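HURNESS WORKS - ELECTRICAL SAFETY AND MAINTENANCE GROUP

Minutes of the meeting held on 4/19/22 in the Grilbridge Room

Chair: Kauko Seppälä
Present: representatives of Site Services, Production, Stores and the maintenance contractor, Prastico
Apologies: Gauthier

1. Minutes of the previous meeting
The minutes were agreed as a correct record. The item on cable trays was closed.

2. Control cabinets, pump hall
2.1 The Chair introduced the paper on the pair of grey cabinets, which had been circulated with the agenda. The group was asked to settle the labelling and the daily readings before the handover in June.
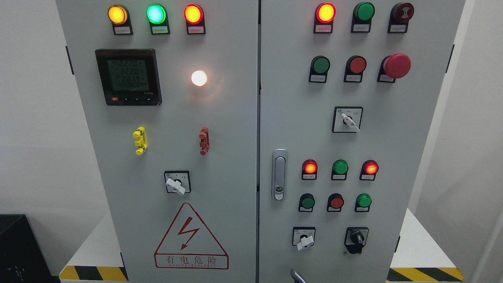 2.2 It was noted that operators had been entering the three readings from the meter on the left-hand door in different orders. Agreed that they be written down from top to bottom, to one decimal place, with the fourth line recorded separately. Prastico to amend the log sheet.

2.3 Production asked whether the small label plates under the lamps could be supplemented in English. The present plates are in Chinese and the lettering is very small. After discussion it was agreed that the existing plates would stay in place and that a printed key would be fixed to the wall beside the cabinets - the doors themselves are not to be drilled or covered.

2.4 The red triangular warning sign on the left-hand door is to be kept clean and unobstructed at all times. Stores reported that a sheet of stickers had been ordered in error and would be returned.
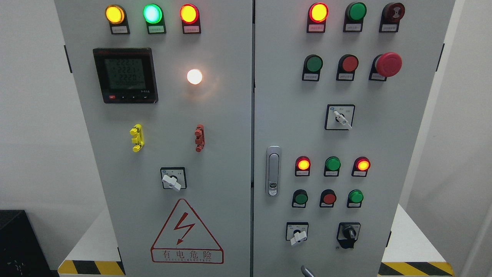 2.5 The rotary switch on the left-hand door is to be operated by authorised persons only. The list of authorised persons stands at 18 names, of which four require refresher training. Site Services to arrange dates.

2.6 Lamp colours. The draft instruction referred to "the top lamps" without saying which. Agreed that the wording should read yellow, green and red, from left to right, and that the white lamp beside the meter be given its own line. The selector switches on the right-hand door will be covered in a second sheet.
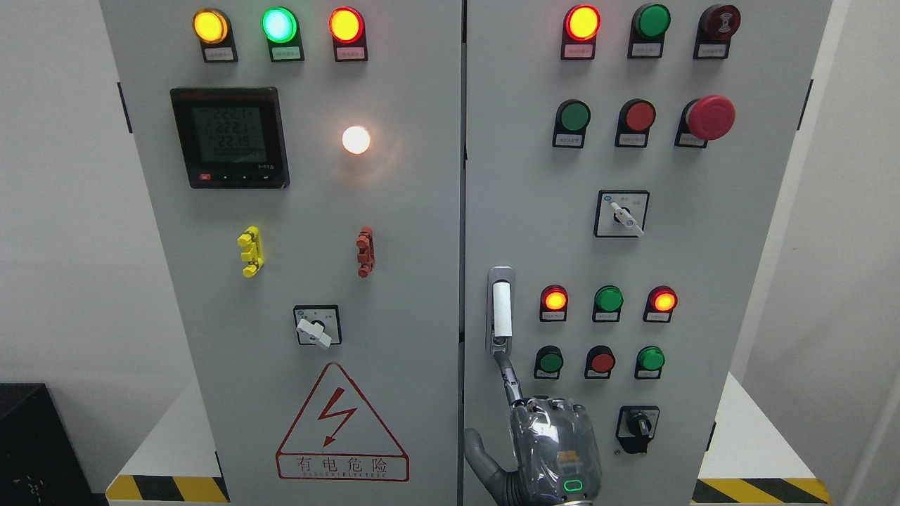 2.7 Gauthier had asked in writing that the key be laminated and set in large type, as the night shift could not be expected to read a crowded sheet. This was accepted. The cost, put at 106 for the full set, will be met from the existing budget.

3. Spares
Stores to hold replacement lamps in each colour. Spending above 1000 will continue to need the approval of the Chair.

4. Any other business
Production requested a copy of the revised log sheet before it is issued - agreed.

5. Next meeting
To be held in June, date to be confirmed by Site Services.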